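Search this site
Enter keywords Go
Print this page | E-mail this page

Gornlow Community Hall – kitchen, craft room and store walk-through, May
Checked by Beca Eynon, Tuesday, started 7.40 am. Comments typed up same day, sorry for the shorthand.

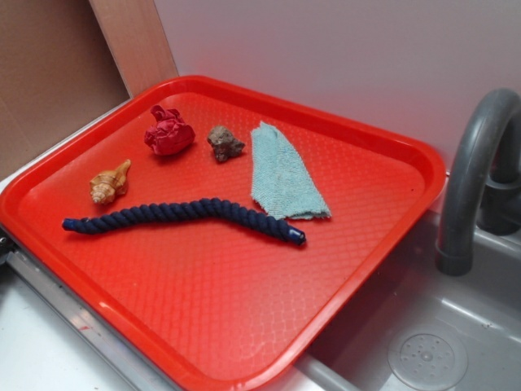
How to read this
OK = fine, leave it. FIX = needs doing, name beside it. WATCH = fine now, look again next round. N/A = doesn't apply to us. If your name is beside a FIX please tick it off on the sheet inside the pantry door when done, don't text me.

1. Entry and exits

1.1 Front doors open fully, both leaves – OK
1.2 Side door opens without a key from inside – OK. Bit stiff. Silicone spray, not the oily stuff, it collects grit.
1.3 Rear door clear – FIX (Gwion). Stack of trestles leaning across the left half again. We've had this three rounds running. They go in the store, flat against the back wall, end of.
1.4 Exit signs lit – OK, all. The one over the side door flickers when first switched on then settles. WATCH.
1.5 Door mats flat, no curled corners – FIX. Side door mat has had it. Bin it, buy another, rubber backed. I caught my toe on it carrying the urn.
1.6 Ramp – OK. Moss starting on the shady side, needs a scrub before the weather turns properly wet.
1.7 Handrail on ramp – slight wobble at bottom post. WATCH. Rhun says it's the footing not the bolt. He can have a look when he's doing the gutter.
1.8 Car park lights – couldn't check, daylight. Whoever locks up after Thursday choir, let me know please.

2. Kitchen – general

2.1 Floor clean, dry, no lifting vinyl – FIX. Join in front of the sink is lifting, about a hand's length. Tape is not a repair. Quote requested from Uletti, they did the floor originaly so they can come and look at it.
2.2 Benches clean and uncracked – OK. Small chip by the microwave, been there for years.
2.3 Bins lidded and emptied – OK. Recycling had chip packets in it. Soft plastics go in general waste here, different to what some of you have at home.
2.4 Hand basin has soap, paper towel, warm water – FIX. No paper towel. Full carton in the store so it's just a matter of someone walking 12 steps.
2.5 Tea towels – WATCH. Clean ones mixed with used ones in the same drawer. Used go in the bag on the hook. If there's no bag on the hook, get a bag.
2.6 Cleaning products labelled and up high – FIX (me). Unlabelled spray bottle under sink, blue liquid. Tipped out. If you decant, you label, every time.
2.7 Safety data sheets in folder – OK, but the one for the new oven cleaner is missing. Printing it tonight.
2.8 Pest signs – none seen. Traps behind the fridge not touched. Replaced bait at the back step.

3. Kitchen – cold and hot

3.1 Main fridge at or below 5 degrees – OK, dead on 5. WATCH. Seal at the bottom corner is a bit slack. Try the paper test: shut a strip of paper in the door, if it slides out easy the seal's gone. Ours drags a little, so not urgent.
3.2 Small fridge (drinks) – OK
3.3 Freezer – OK but needs a defrost. Drawer two won't shut without a shoulder.
3.4 Food labelled with name and date – FIX. Half a quiche, no label. Two tubs of something orange, no label. All out. Next time also out, no phone calls first.
3.5 Oven door seal and glass – OK
3.6 Stovetop knobs – one missing, back right. FIX. Dratell has the part on order. Do not turn the spindle with pliers, whoever's been doing that. There are marks.
3.7 Rangehood filters – greasy. FIX (roster). Hot water, dishwashing powder, soak for the length of a cuppa, rinse, dry fully before they go back.
3.8 Urn – OK. Cord fine, lid fine. Descaled last month.
3.9 Fire blanket on hook, tabs hanging free – OK
3.10 Extinguisher pin and tag – OK, gauge in the green. Not blocked. It was blocked by the high chair last time so thanks to whoever shifted that.

4. Electrical

4.1 Test tags in date – FIX. We own 53 tagged items on the register. All found bar the old sandwich press, and if it's gone home with someone I'd like to know. The small heater is out of date so I've put it in the cupboard with a note on it. Leave it there.
4.2 No double adaptors – FIX. One in the craft room behind the piano. Removed, now in my handbag. Use the power board.
4.3 Power boards off the floor where water's used – OK
4.4 Switchboard accesible – FIX (Huia). Costume rack in front of it. A metre clear please, the line on the floor is there for that.
4.5 Safety switch tested – OK, tripped and reset fine. Clocks need resetting, I did the kitchen one only.
4.6 Light fittings – two tubes out in main hall, stage end. Jarman coming for those, they'll bring the tall ladder. Do NOT go up on the trestles.

5. Craft room and playgroup corner

5.1 Tables locked at the hinge – OK. One catch sticks, give it a proper push and listen for the click.
5.2 Chairs – FIX. Three with loose feet. I've turned them upside down in the corner. Rubber tips are in the tin marked TIPS.
5.3 Scissors counted back into the block – OK, Glenys runs a tight ship.
5.4 Glue guns off, unplugged, cool before storing – OK
5.5 Small items kept up out of reach of under threes – WATCH. Playgroup touch-and-feel bits are good, kids love them, but anything that could be swallowed goes up on the top shelf when the session ends. Rough stones and the like included. If it fits through a toilet roll tube it goes up. Tube is on a string by the shelf.
5.6 Trays wiped and dry before stacking – OK. Textured ones hold crumbs and paint, so use the soft brush, then a rinse. A wipe won't get in there.
5.7 Fabric scraps – OK. Wash bag needs to go home with someone though. Glenys did the last two lots, someone else's turn.
5.8 Power point covers in – FIX. One missing low down by the window. Spare packet in the office, top drawer.
5.9 Blind cords cleated up – OK both windows. Please keep doing this one, it matters more than most of the list.
5.10 Toys broken or splintered – one truck with a sharp axle, binned.

6. Store room

6.1 Heavy things low, light things high – FIX. Urn box with the spare urn IN it was on the top shelf. Moved down. Nearly did my back.
6.2 Shelving fixed to wall – OK. Two brackets tightened by Rhun.
6.3 Walkway clear – FIX (Gwion, same job as 1.3)
6.4 Step stool sound, rubber feet on – OK
6.5 Chair trolley wheels – WATCH. One wheel drags. Hair and string round the axle, cut most of it out with the bread knife, yes I washed it.
6.6 Chairs – 128 on the asset list. Hirers get a maximum of 117 seated, because of the exits, so please don't tell people they can have the lot. Had that argument with a wedding already.
6.7 Leaks or damp – stain on ceiling above the paint shelf, some 5 cm across, dry to touch. WATCH. Rhun doing the gutter on that side should sort it.

7. Toilets

7.1 Flush, taps, locks – OK. Ladies end cubicle lock needs a lift as you slide it. Sign says so.
7.2 Accessible toilet not used as a cupboard – FIX. Mop bucket and the Christmas tree. Both moved by me.
7.3 Grab rails firm – OK
7.4 Nappy bin – OK, contractor been
7.5 Hot water not scalding at the basins – OK

8. First aid

8.1 Kit in place, sealed – seal broken, contents checked. Needs: bandaids (fabric sort, the plastic ones fall off), one eye pad, saline. FIX (Huia).
8.2 Book filled in – one entry since last round. Small burn, glue gun, ran under cool water, no follow up. Well written up too, time and everything.
8.3 Emergency numbers posted – OK but the contact on the sheet is still the previous key holder. Crossed out and wrote mine. Proper reprint to come.
8.4 Defib – light green, pads in date – OK

9. Comments back from people (added after the walk)

Gwion Voyle: Trestles were the dance group, not me, but will move. Can we get a hook and strap on the store wall so they stay put? They slide.
– Yes, good idea. Get a price from Jarman while they're there for the tubes. – BE

Huia Stubbs: Rack moved. First aid stuff on my shop list. Do we want more burn gel as well, given the glue guns?
– Cool running water is the main thing but yes get one tube. – BE

Glenys Parry: The sticky table catch is the one nearest the sink, I've put a dab of red nail polish on it so people know. Also the top shelf in the craft room is too high for me and for half of playgroup. Could the stool live in there on playgroup mornings?
– Yes, as long as it's folded and behind the door during the session. Not out where the littlies can climb it. – BE

Rhun Prydderch: Gutter will be the weekend if dry. Need someone to foot the ladder. Handrail post wants concrete, I've got half a bag.
– I'll foot it. – BE

10. Outstanding from last round

Kitchen window latch – done
Stage step edge strip – done, bright yellow, much better
Key safe code changed – done, ask me, don't put it in an e-mail
Notice board glass cracked – still not done. Taped. Uletti don't do glass so need someone else.
Oven knob – see 3.6

Next walk-through once the floor's been looked at. If you spot something before then write it on the pantry sheet with the day and your initials.

BE

Print this page | E-mail this page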